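Ganura Shared Workshop – robot build group
Minutes, 13 November 2022
Present: Sigrun Blomqvist (chair), Leonie McKinnon, Yulan Hao, Darcy Ruawai (notes). Apologies from Saskia Ellery.

Last meeting's minutes agreed. Darcy has paid for the motor drivers.

Drive base. Leonie got all 3 wheels turning from the one controller, and there was actual applause! It still pulls left in reverse. Yulan thinks it's the encoder wiring and will swap the leads before we touch the code again.

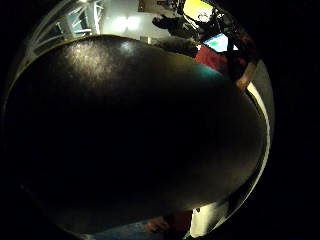
Next we talked about the shell, and everybody had an opinion. Sigrun wants a domed cover that lifts off in one go, so we can get at the battery without a screwdriver. Yulan loves a dark gloss finish, and we all liked how a bit of teal catches along the curve of a near-black surface. Darcy worries about fingerprints – noted, and cheerfully outvoted. A white rim around the edge got a yes from the whole table. Leonie will make a cardboard mock-up first, with 6 mm clearance over the bump switches.

Name. Still between Sultura and Udovley. Saskia sent in a vote for Udovley, so it leads by one. Held over until she's back.

Actions
Yulan: encoder leads, then a reverse test over 5 meters
Leonie: cardboard mock-up
Sigrun: price 10 more standoffs
Darcy: book the long bench for the next build night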